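Talks > Club golf > Speaker notes > Pace of play

SLOW ROUNDS: WHAT ARE WE BUYING?
Notes for speaking, October 2023. Not for handing out.

Start with the complaint, no hello slide. Every club I go to says its rounds are too slow. Ask for hands: who thinks their own group is slow? Wait. There won't be many. Move on quickly, don't milk it.

Say what I'm going to argue. Clubs are being sold tracking systems to fix slow play, and I have yet to see good proof that the tracking does the fixing. I'm not against the kit. I'd like someone to show me the sums.

The Omgate course. 600 members, one eighteen, parkland, two par threes in the first five holes. They took the Flultance system on trial: a tag on every bag, a screen in the pro shop, a message to the group when it drops behind. At the end of the trial they reported the average weekend round was 38 minutes shorter. That figure has been in two newsletters and a sales leaflet and I expect some of you have seen it.
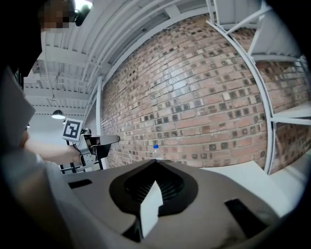
Grey housing, dark fins, white tab at the centre.

Go through the 38 minutes slowly. People switch off at numbers, so one point at a time.

The "before" rounds were played in summer, with the rough up and visitors on the tee sheet. The "after" rounds ran into November. Fewer visitors, shorter rough, and the yellow tees were forward for winter. I would expect rounds to get quicker with no tags at all.

They also changed the starting gaps from eight minutes to ten in the same month. It's in their own report, page four, small type. If you give me one change to make at a busy club, that's the one I'd pick, and you can do it with a pencil.

The last one is the bit I find hardest to swallow. Rounds that weren't finished were left out. So if a four-ball got fed up and walked in after fourteen holes, it vanished from the average. Those are exactly the rounds we ought to be hearing about.

PAUSE. Water.

Be fair here. The report doesn't hide any of this. The leaflet does, or at any rate the leaflet hasn't got room for it.

Next: Vasumar. Nine holes played twice, smaller club, no system. They moved the starting gap, cut the rough back on the left of the fourth, and put a second flag-height marker on the blind seventh so people stopped walking up to look. Cost of the lot: 4000 pounds, and most of that was the mower hire. Their rounds came down too. By how much? They don't know! They didn't time the summer properly. So I can't wave Vasumar about as proof either, and if anybody tries to do it for me from the floor I should say so.

What I do take from it is that the queue on a golf course forms at the same few places. Short hole after a reachable par five. Blind tee shot. Anywhere you can lose a ball and think you might find it. Walk your own course with a watch on a busy morning and stand at the slowest tee for an hour. You'll learn more than from the screen in the shop, which tells you a group is late once it's late.

On the messages themselves. The idea is that a group gets a polite nudge and speeds up. Speeds up into what? If the hole in front is full they have nowhere to go. I've played in a group that was nudged while we were standing on a tee with two groups waiting ahead of us. It did nothing for our pace and quite a lot for our temper.
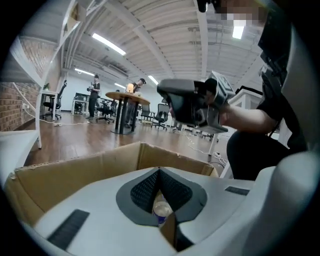 Someone who had played through the whole Omgate trial wrote to me that I was missing the point, that the tags had at least ended the arguments, and that before them every slow group blamed the one in front and the marshal could only shrug. "Now he can look," the letter said. "That's worth paying for even if it saves no time at all."

Read that out in full. It's the best case I've heard for the thing and it deserves a proper hearing. My answer: maybe so. But then sell it as a way of settling arguments, and let the members decide what that's worth to them. It wasn't sold that way at Omgate.

The Kan scheme, if there's time. Kan is the one with coloured times printed on the tee markers, so you can see where you should be without any device. I like it more than I expected to. Still, the results they quote come from 60 rounds, all played by people who knew they were being timed. I'd walk faster too.

Skip Kan if running over. Don't skip the next bit.

Questions to take back to your club before signing:
- Were the before and after rounds played in the same season?
- What else changed at the same time? Gaps, tees, rough, visitor numbers.
- Which rounds were left out, and who decided?
- What happens to the contract if rounds don't get shorter?

On that last one, I've asked three sellers and had three changes of subject.

Likely question from the floor: should we just ban four-balls at weekends? Answer: try two mornings, time it, include the people who go home. Don't announce a result after a fortnight.

Other likely question: range finders. Say I don't know. The figures I've seen point both ways and I'd sooner leave it there.

Finish on the starting gap. Ask them to find out what theirs is before they leave the car park.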